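Triltomden Tenant Move-In Support
Second Progress Report to the Escobar Fund
Oct 10, 2019

Summary

The move-in support project helps people who are leaving temporary housing in Bestville set up their first home under a lease of their own. Escobar funding pays for household starter goods, a part-time lease adviser and a small repair budget. This report covers the six months from the end of March. The first report dealt with setup and the lease on the storeroom, so those matters are left out except where something has changed.

In the period we took 418 referrals. Most came from the two shelters and the county housing office. The rest were self-referrals, which we began accepting in the spring after the Fund agreed to the change. We made 694 visits to tenants in their homes. Twenty households are still waiting for a first visit, nearly all of them in the Florkier apartments, where building access has been a problem (see below).

Starter goods

The list of goods was revised after the first report. Tenants told us that the old list had too many kitchen items they could not store and too few things for the entryway and bathroom. We dropped the second saucepan, the baking tray and the large mixing bowl. We added a shower curtain, a doormat, a bath towel per person, a key pouch and a small stand with pegs for the wall side of a table or shelf. Bedding is unchanged.

Lost keys were the most common reason for an unplanned call in the first months. A replacement set costs the tenant more than most of the goods we hand out, and at Florkier the front door fob is charged separately. The adviser now goes over keys at the first visit: how many sets were issued, which lock each one fits, and where the spare will be kept. The same talk covers mailbox keys, which several landlords had failed to hand over at all.
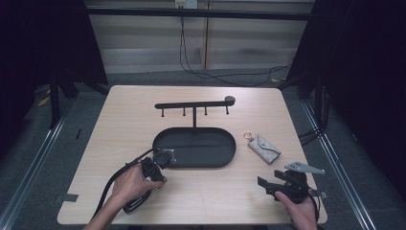
Tables and other furniture

Furniture is bought secondhand where we can get it clean and sound, and new where we cannot. Beds and mattresses are always new. We had planned to buy all tables secondhand, but supply in Bestville fell off over the summer when one of the two thrift warehouses closed. The tables we did find were often too large for the one-room units, and moving them up stairs took two people and most of a morning.

In July we switched to a small table with a pale wood-grain top. It costs more than a used one but it comes flat, can be carried by one person and fits beside a bed if it has to. Tenants use it for meals, paperwork and children's homework. We ask them to put a mat under hot dishes, and we include two mats in the box.
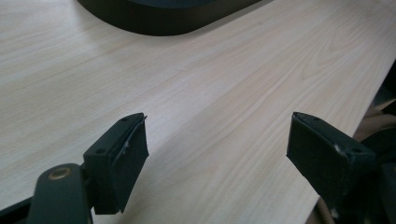
Chairs remain a weak point. The folding chairs in the first order were cheap and a number of them came back with bent legs. We have moved to a stacking chair and have not reordered the folding type. The remaining stock is kept for our own meetings. Delivery of the stacking chairs ran five weeks late, so some households had a table before they had anything to sit on. We lent stools from the office in those cases.

Lease advice

The adviser works three days a week. The bulk of the work is reading leases with tenants before they sign, checking what was promised about repairs, and making sure the move-in inspection form is filled in and copied. The form matters most at the end of a tenancy, when deposits are settled, and it is the step most often skipped. We now bring blank forms to every first visit.

Late fees were the second most common subject. Several leases in the area set the due date before most benefit payments arrive. We have asked four landlords to move the date by a week. Three agreed — one of them for all its units — and the fourth has not replied.

We did not hold the evening sessions described in the application. Turnout at the two trial sessions was poor, and tenants said they would prefer a phone call. The hours were moved to phone advice with the Fund's approval.

Florkier apartments

Access at Florkier is controlled by an intercom that was out of order for much of the summer. Visits had to be arranged for times when the tenant could come down to the door, and many were missed. The management company replaced the panel in September and visits have picked up. We expect to clear the waiting households by the end of November, provided the second elevator stays in service.

Repairs budget

Spending on small repairs was under plan. Most of it went on door locks, blinds and bathroom fans. We held back on larger items that are plainly the landlord's job, and the adviser wrote letters for tenants in those cases. We would like to carry the unspent part forward into the winter, when drafty windows and heater faults bring more calls.

Changes to the plan

We ask the Fund to approve the following:

Carry forward the unspent repairs money to the end of the grant year.

Move the remaining evening session money to the furniture line, to cover the higher cost of tables and chairs.

Extend the storeroom lease by three months. The owner has offered the same rent.

Next period

The main tasks are the Florkier visits, a follow-up call to every household that moved in before June, and a new price check on bedding. The storeroom also needs better shelving — boxes are stacked on the floor at present and the lower ones get crushed. A full statement of spending is attached separately, and the next report is due in March.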